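Reading the Drilleck guide to the Stefanou aqueduct

Sunday, March 15, 2026

I bought the second edition of the Drilleck guide in October and have now been through it twice, once at home and once on site.

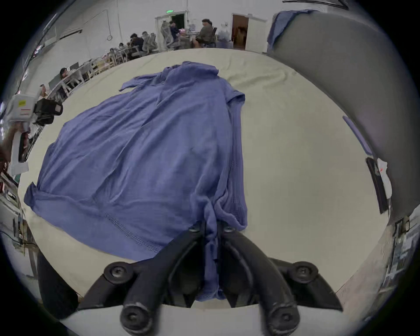
The book runs to 236 pages and deals with one structure, the Stefanou aqueduct, from the spring house down to the settling tank at the lower end. The publisher is Gustik, who also did the small volume on town gates I wrote up last year. Binding is sewn, paper is uncoated, and the page size is slightly too large for a coat pocket.

The text is split into 7 chapters. The first two cover the water supply before the aqueduct and can be skipped by anyone who has read the first edition, as the wording is unchanged. Chapter three is the survey. Each of the 54 arches gets an entry with span, height to the crown, stone type and a note of repairs. Arches are numbered from the uphill end, whereas the signs on the footpath number them from the road. The guide mentions this once, in a footnote to the chapter on repairs. I pencilled the path numbers into the margin before going and would suggest doing the same.

Chapter four deals with the masons' marks. The drawings are clear and to a common scale. The author groups the marks by shape and then argues that the groups match separate working seasons. I am not convinced. Several marks appear in more than one group with only a small change in the angle of a stroke, and that could be wear or a blunt chisel. The table at the end of the chapter is still the best list I have come across, whatever one thinks of the argument.

The next chapter is on number and proportion. It claims that the spacing of the piers follows a fixed ratio taken from the width of the spring house door. I checked this against the survey entries in the same book. It holds for the upper stretch and fails after the bend, where the ground drops and the piers are set closer together. The guide puts the difference down to later rebuilding. The repair notes in chapter three record no rebuilding on those piers.

Maps are the weak point. There are 2, both folded into the back, and the larger one has the contour lines printed in the same grey as the paths. In poor light they can't be told apart. I used the Flullidness walking sheet for the route and kept the guide for the stonework.

The index is good. It lists arches by number and by stone type, and there is a separate index of marks. The bibliography has been brought up to date, though a few of the page references still point to the first edition's numbering.

If you go, start from the spring house. The entries then run in the same order as the walk, and the morning sun is on the side with most of the marks. The gate at the settling tank was locked when I got there, so allow for the walk back to the road.

Filed under: books, waterworks, stone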